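Brirby school kitchens to serve more local fruit from fall

Schools in the Brirby district will serve fruit from nearby orchards at least three days a week when classes start again in the fall, the school board decided at its meeting on 21st June.

The change covers all nine schools in the district, including the two in Kakdale. Pears and apples will come first, with plums added in the weeks they are in season. Canned fruit in syrup will come off the lunch menu, although schools may keep a small supply for days when a delivery does not arrive.

The decision follows a trial in May at Waker Elementary, where kitchen staff put fresh fruit out at lunch in place of canned. The school used stored apples and early berries for the trial and kept a record of what was taken and what came back on the trays. On the best day, 202 children took a piece of fruit. On the same day of the menu cycle in the month before, the number was 141.

Staff at the school said the size of the fruit mattered. Younger children often left a large apple after two or three bites, and most finished a small one. The district has asked growers to set aside smaller fruit, which stores often turn down and which costs less by the box.

Under the new plan, fruit for kindergarten and first grade will be served in small bowls, cut up if it is hard or has a large core. Older children will take whole fruit from the counter. Kitchens will get 500 new plastic bowls before the start of the school year, to be shared among the nine schools.
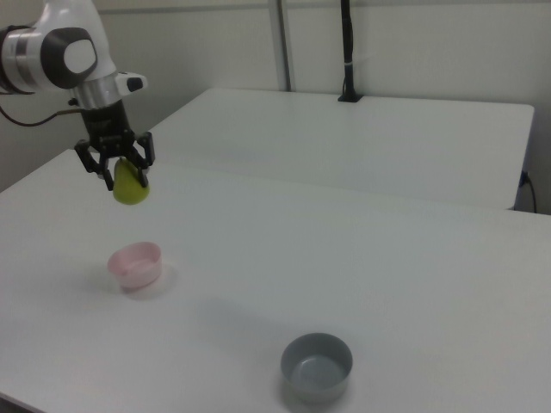
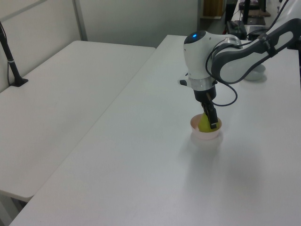 Yellow-green fruit and a small pale pink bowl.

Most of the fruit will come from growers along Moon Road, east of Brirby, where pears have been planted for several generations. The orchards there sell mainly through farm stands and a packing house in Kakdale. The packing house will handle the school orders, with deliveries twice a week, early in the morning. Pears will be sent out firm and kept in the school kitchens until they are ready to eat.

The district expects to spend $700 a week more on fruit than it does now. Money for the first year will come from the existing meals budget, where a contract for bottled juice is ending and will not be renewed. Lunch prices will stay the same. Children who get free or reduced-price meals will receive the same fruit as everyone else.

Two board members voted against the plan. They said they supported fresh fruit but wanted a second trial in the winter, when local supply is shorter and prices usually go up. The board agreed to look at costs again in January and to allow schools to buy from outside the county if the orchards run low.

Parents of children with fruit allergies should fill out the meals form again, even if one is already on file. The form lists pears and plums separately for the first time. Copies are at each school office and at the district office on Main Street, and should be returned before the first day of school.

The September lunch menu will be posted in August.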